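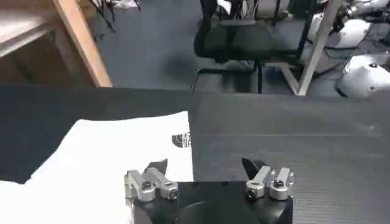

Tullthorpe has one dry cleaner left. Used to be 8, all within a short walk of the station. Kojo Kyei runs it, opens at seven, closes when the rail is clear. Nineteen years behind that counter.

The trouble started with office shirts. Fewer people wearing them, fewer still paying to have them pressed. Then the rent. Kyei's went up two years running and he cut Saturdays, then put Saturdays back when the wedding crowd complained.

"A shirt was my bread," he says. "Now it's curtains and one good coat a year."

Over in Koltthorpe the story is different - sort of. Dzifa Odoi took on her aunt's place, Kpodo, and dropped dry cleaning altogether. Wash and fold only, priced by the bag. She does 76 bags in a good week. Two restaurants, a gym, a lot of tired parents. She wont touch silk.

Odoi thinks the old shops held on to solvent too long. Expensive machines, expensive permits, customers who'd bought everything machine washable anyway. Kyei doesnt disagree. He just has the machine, and its paid for.

Mondays are his worst. Everybody drops off, no one picks up. By Thursday the rail sags and he's calling people about suits from last April.

Will he sell? Somebody asked, a phone shop. He said he'd think about it. Still thinking - and there's a tux due at four.

Feb 21, 2022

RECENT
The last bus out of Prirov
Who still mends shoes?
Koltthorpe market moves indoors, again

COMMENTS
marlene_t: Kojo saved my mother's coat. Red wine, all down the front.
Dobbs: 76 bags?? My back hurts reading that
pw: Did the one by the station close already? Had a jacket in there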